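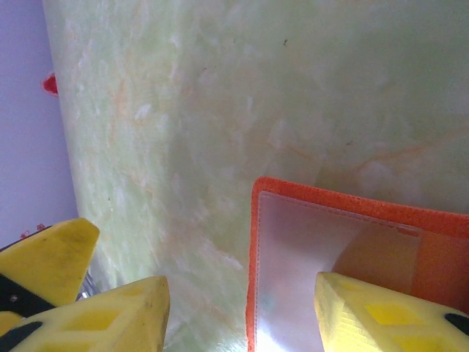
Mint green with cream and a little orange running through.

Home Stories Makers Recipes About Contact

I had been emailing Kevser Coşkun since February before she finally said okay, come over, but bring your own mug because mine are all for sale. So I did! (It was a gas station mug. She was polite about it.)

Kevser marbles paper for a living, in two rooms over the old Garrido bakery in Trastovstead, and she talks the whole time she works, which made my job very easy. I asked how she got started and she laughed.

"I was supposed to be doing taxes," she said. "I had a desk at Hotora, I had a plant, I had a parking spot. Then my aunt died and left me her trays and her brushes and I thought, well, I should at least try it once before I give them away."

Her first sheets were terrible, she says. The colors sank. She had the water too warm and the thickener lumpy, and she kept stirring it when she should have gone to bed and let it sit overnight. "I threw out 80 sheets before I had one I would show my mother. And my mother said, it's nice, what is it for?"

What it's for, mostly, is books. Yao-tsung Cheung runs a small bindery called Prorkarow across the river and buys nearly everything she makes for endpapers. I called him later and he was happy to gossip. "She hates brown," he told me. "I ask for brown every year, people want brown, and she sends me green with a note that says this is brown."

I asked Kevser about the brown. She rolled her eyes and kept combing.

Greens are what she loves, the pale ones especially, and she'll go on about them as long as you let her. She keeps a ledger of every sheet she has sold, with the color recipe written next to it in pencil, and the last number in it when I visited was 1298. I asked if she was planning a party for 1300. "I have to do laundry that week," she said.

She let me try one before I left. You flick the color off the brush, wait, drag the comb through, and lay the paper down from one corner without stopping. I stopped. There's a big white line across mine where the air got in, and Kevser held it up to the window for a while and said, "You could wrap a small present in it."

Her next open studio is on 2 June 2023, and the stairs are around back, by the bakery's delivery door.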